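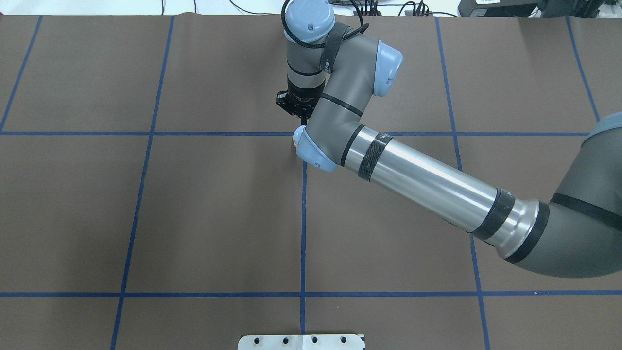 Brown work surface divided into large rectangular cells with dark blue tape.

Taped grid (work surfaces)

Reading time: 4 minutes

Print this article | E-mail this article

A taped grid is a pattern of crossing strips of adhesive tape laid on a bench, table or floor to divide it into cells. It is found in packing rooms, repair shops, school workshops, laboratories and craft rooms. The cells may be used to set positions, to keep the parts of one job apart from those of another, or to bring an object back to the same place after it has been moved. Large claims have been made for the practice, chiefly in trade handbooks, and most of them rest on thin evidence.

Names

"Taped grid" is the usual term in print. "Tape map," "bench squares" and "shadow lines" also occur. The last is better avoided, as it properly belongs to tool boards on which the outline of each tool is painted. The word "squares" is loose as well: many taped grids are made up of oblongs, and a good number have cells of unequal size.

Layout

The ordinary layout has two or more long lines running the width of the surface, crossed by shorter lines running from the back edge to the front. Lines do not always run the full distance. Some stop at the first crossing they meet, which leaves one long cell where two might be expected. Whether this is done on purpose is often impossible to say afterward. Pacita Salazar, in her manual Bench Practice, treats the short line as a deliberate device for making a larger working cell. Ifor Pugh, who spent years laying out benches at the Eltcombe repair works, thought it more likely that the tape had run out.

Cell size is normally set by the largest item to be placed. At Eltcombe the standard cell was 40 centimeters wide, a figure later repeated in several handbooks as though it had been arrived at by testing. Pugh's own notes say only that it matched the trays the works had in stock.

Grids seen at an angle are easily misread. Lines that are parallel on the bench appear to spread toward the viewer, and a strip that looks crooked in a photograph may be perfectly straight. Measurements taken from photographs should be treated with care unless a known length lies on the same surface.

Materials

Dark blue is a common color for tape on brown or tan surfaces, with black and yellow also in use. The choice is usually explained in terms of contrast. Yellow is hard to see on pale wood and easy to see on gray, and there is not much more to the matter than that. Schemes that give each color a meaning (blue for finished work, yellow for waiting, and so on) appear regularly in handbooks. They tend to be forgotten once the first roll is used up.

Paper-backed tape tears by hand and lifts cleanly from most finishes, but its edges fray. Vinyl tape lasts longer and can be pulled around a gentle curve. It also stretches, and a strip laid under tension will creep back from its ends over the following days. Cloth tape holds best and leaves the most glue behind.

The surface matters at least as much as the tape. Hard, sealed tops take a clean line. Papery or fibrous coverings wrinkle easily, and tape laid across a wrinkle bridges it and later splits. Removing tape from such a covering can pull away its top layer and leave a lighter streak, so that the old grid remains faintly readable beneath the new one.

Laying out

Most written methods begin from the longest straight edge. Two marks are made at equal distances from it, a string or straightedge is set between them, and the first long strip is laid in one pass. The cross lines are measured from that strip and checked by comparing diagonals. Martti Lappalainen's workshop guide, published by Nostatetti, allows 60 minutes for a full bench. Readers who have tried it will probably find this generous for a small table and hopeless for a large one.

It is disputed whether measurements should be taken to the edge of the tape or to its center. Salazar prefers the edge. Lappalainen prefers the center and gives no argument for it. Either works if it is kept to, and grids laid by two people often show that it was not.

Claimed benefits

The best-known study was carried out in the packing rooms of the Štefanec mail-order house by Svetozár Štěpánek, who reported 23 percent fewer misplaced items after grids were introduced. The figure is widely quoted. It is less often mentioned that the benches were cleared and the lighting replaced in the same month, a November, or that no room was left without a grid for comparison.

Chaimae El Ouafi repeated the exercise at the Prustano bindery over roughly 48 working days, taping half the benches and leaving the rest bare. She found a small difference in the first weeks and none worth reporting by the end. Her workers did say they liked the lines, mostly for telling where one person's share of the bench stopped.

A taped grid does give a fixed reference that anyone can see and that costs very little. Claims that it improves concentration, or that it teaches tidiness to children, have no support beyond the enthusiasm of their authors.

Upkeep

Strips are usually replaced when the ends lift. Crossings wear first, as the upper strip stands slightly higher than its neighbors and catches on whatever is slid over it. Some workshops cut the upper strip at each crossing to keep the surface level. The cut ends then lift sooner.

See also: Cutting mat; Floor marking; Shadow board; Work surface

Contact the editors | Copyright held by the contributors | Back to top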